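Apprendre à compter en arabe à quarante ans passés

J'ai commencé l'arabe en février, avec une méthode achetée d'occasion et une heure de cours par semaine, le samedi à neuf heures. Mon professeur s'appelle Zaid Srour. Il enseigne dans une petite salle au-dessus de la librairie Flisside et il ne donne pas de devoirs, ce qui m'arrange.

L'alphabet m'a pris moins de temps que prévu. Les nombres, en revanche, m'occupent depuis le printemps. De un à dix, tout va bien, on récite comme une comptine. Ensuite il faut accorder. Le nombre de trois à dix prend le genre inverse de celui du nom : on dit trois au féminin devant un nom masculin, et le contraire devant un nom féminin. Pour deux, on n'emploie en général pas le nombre du tout, on met le nom au duel. À partir de onze, le nom repasse au singulier. Zaid m'a expliqué tout cela sur une seule feuille que j'ai perdue et qu'il m'a refaite.

Les dizaines viennent après les unités, comme en allemand. Pour 223, on dit deux cents, puis trois, puis vingt. À l'écrit je m'en sors. À l'oral, quand on me donne un prix, j'attends encore la fin pour remettre les morceaux dans l'ordre, et la personne a déjà répété en français.

Carla Boutros, qui suit le même cours, a grandi avec le dialecte libanais à la maison. Elle m'assure que presque personne n'applique ces accords en parlant et que je me donne du mal pour rien. Zaid lui répond que l'examen, lui, les applique. Je n'ai pas l'intention de passer l'examen, mais je continue.

Ma méthode tient en peu de chose. J'ai recopié quelque 300 nombres dans un cahier, en toutes lettres, sans les chiffres à côté. J'en lis une page le matin avant de partir et j'écris les chiffres au crayon, puis je gomme. Le soir je fais l'inverse de mémoire, en général moins bien. J'essaie aussi de compter à rebours, de cinq à un pour commencer, ce qui oblige à lâcher la comptine.
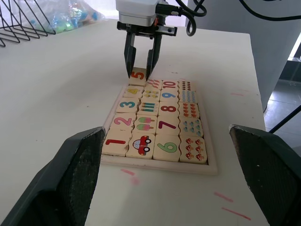 Cinq, quatre, trois, deux, un : la colonne de gauche, de haut en bas.

Pour les plaques d'immatriculation et les numéros de téléphone, je m'entraîne dans le bus. Je lis chiffre par chiffre, sans grammaire, et c'est reposant. Prochaine étape, les heures, avec les ordinaux. Zaid a promis une autre feuille.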